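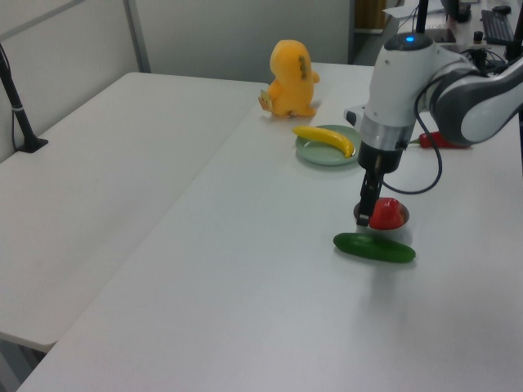
Are peppers and cucumbers fruits or vegetables?
Botanically they are fruits, as are bananas. Each one develops from the ovary of a flower and holds the seeds, where there are any. In cooking and in stores, bell peppers, chili peppers and cucumbers are treated as vegetables.

Bell pepper
The bell pepper is a large, mild form of Capsicum annuum. It is picked green or left on the plant until it turns red, yellow or orange, depending on the variety. Red bell peppers are sweeter than green ones. They contain almost no capsaicin, the compound that makes other peppers hot.

Chili pepper
Many chili peppers belong to the same species as the bell pepper. Most of the capsaicin is in the pale inner tissue that holds the seeds. The seeds themselves contain little of it.

Cucumber
The cucumber (Cucumis sativus) is a creeping vine in the gourd family, along with melons and squash. The fruit is more than 90 percent water and is normally eaten before it is fully ripe. A ripe cucumber turns yellow and bitter.

Banana
The banana grows on a large herb, not a tree, and is classed as a berry. Common eating bananas are seedless and are grown from offshoots. The skin turns from green to yellow and then brown as starch changes to sugar.

Storage
Cucumbers and peppers keep up to a week in the refrigerator. Bananas are kept at room temperature until ripe. They give off ethylene gas, which makes cucumbers yellow and soften sooner, so the two are best stored apart.

See also: Berry (botany), Gourd family, Nightshade family

Last edited Sunday, March 9, 2025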